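Nerero Garment Handling Set: Data Card and Read-Me

Release 2. Maintained by the Gestuver data group.
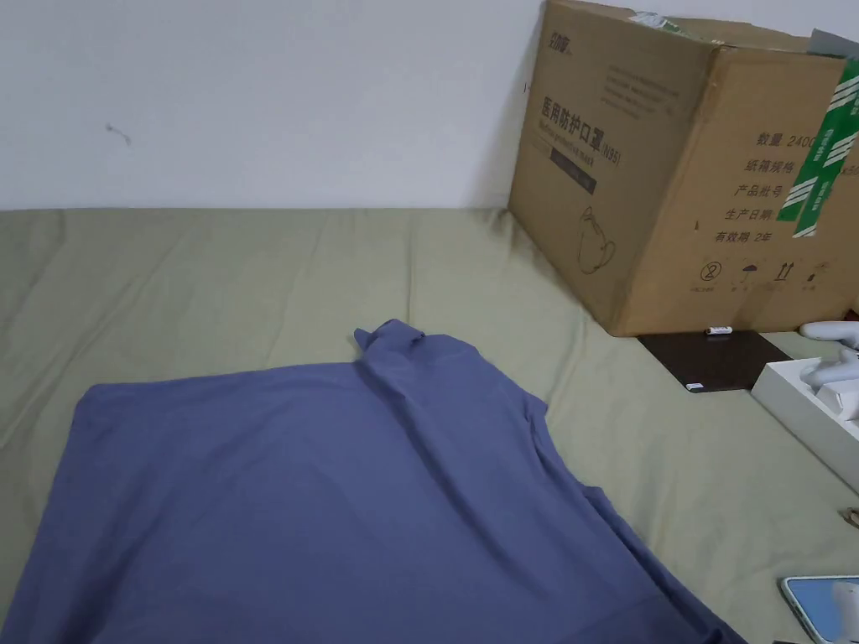

Rafferty asked, on reading the first release, whether a learning system gains anything from examples in which the garment has not yet been touched, and whether such moments should not simply be trimmed away. The group's position is that they should be kept. A policy that is to fold a garment must first judge how it lies, and the opening moments of an episode are where that judgement is made. Trimming is left to the user, and the index file gives the point at which the first contact occurs.

Purpose

The set was gathered to support research into the handling of clothing by learned control policies. It is intended for imitation learning, for the training of visual models that estimate the state of a garment, and for the study of how far a policy trained in one room can be used in another. It is not intended as a benchmark, and no leaderboard is kept.

Contents

The release holds 883 episodes. Each episode covers one attempt at one task with one garment, and consists of a head-mounted colour view, a record of commands, a task label and a short written instruction. Episodes are grouped by garment and then by session.

There are 9 task labels:

flatten
straighten collar
straighten sleeve
fold sleeve inwards
fold in half, lengthways
fold in half, crossways
turn over
move to stack
full fold

The label "full fold" is given only where the whole sequence is attempted without a pause. An episode that stops part of the way through is filed under the last task attempted, with the field "partial" set to yes.

Garments

Long-sleeved knitted tops make up the larger share of the set. A high, folded collar is treated as a feature in its own right, as it tends to gather into a ridge when the garment is spread and can hide the shoulder line. Garments of one plain colour are marked "plain" and all others "patterned". The marking describes appearance only and says nothing about fibre content, which was not recorded.

Setting

Recording took place in ordinary rooms, with garments laid on beds, tables and covered surfaces. Bedding was not smoothed before recording. Wrinkles in a sheet can look much like the edge of a sleeve, and a model trained only on smooth surfaces has been found by the group to mistake one for the other.

Household and packaging items were left where they stood. A single view may therefore include a garment, a printed carton, an open tray of parts and a telephone. Such items carry no labels in this release. Printed text in more than one language appears in the views, including Chinese and English, and has not been masked where it belongs to ordinary product packaging. Users who train models on image and text together should be aware of this.

Collection procedure

1. The operator opens a session and enters the garment code.
2. The garment is placed by hand in a starting state drawn from the session sheet: flat, rumpled, bunched or dropped.
3. The operator withdraws both hands from view and starts recording.
4. The written instruction is read aloud and the task begins.
5. Recording stops when the operator judges the task complete, or when the time limit is reached.
6. The outcome is entered at once as success, partial or failure.

Failures are included. They are stored beside the successes and may be left out by means of the outcome field. No session contains more than 16 episodes, a limit set after longer sessions showed a marked fall in the quality of operator control.

Labelling

Outcome labels are entered by the operator and checked by a second reader, who sees the recording but not the first label. Where the two differ, the episode is marked "disputed" and both labels are kept. Garment parts are not outlined in this release. A trial of collar and sleeve outlines was carried out at Preltby and the results may be added later, subject to agreement on how a part that is folded underneath should be drawn.

Known limitations

The head-mounted view often leaves part of a garment outside the picture, most commonly the lower hem or one sleeve. The written instruction refers to the whole garment all the same. Users should not assume that every part named in the instruction can be seen.

Lighting is mostly even and indoor. Performance under strong side light or direct sun cannot be judged from this set.

Starting states are not equally represented. "Flat" and "rumpled" occur more often than "bunched" or "dropped", and the line between the first two is a matter of judgement.

File layout

index.csv: one row per episode, with garment code, session code, task, outcome and first contact
episodes/: one folder per episode
instructions.txt: all written instructions, in episode order
changes.txt: differences from the previous release

Privacy

Recordings in which a face, a personal document or a readable telephone screen appeared were removed before release. Requests for the removal of further material should quote the episode code and be sent to the Gestuver data group.

Changes in release 2

The field "partial" has been added. Session codes now begin with the site code. The label "tidy", which operators had applied in differing ways, has been withdrawn, and the episodes concerned have been read again and placed under the remaining labels. The next revision is planned for July.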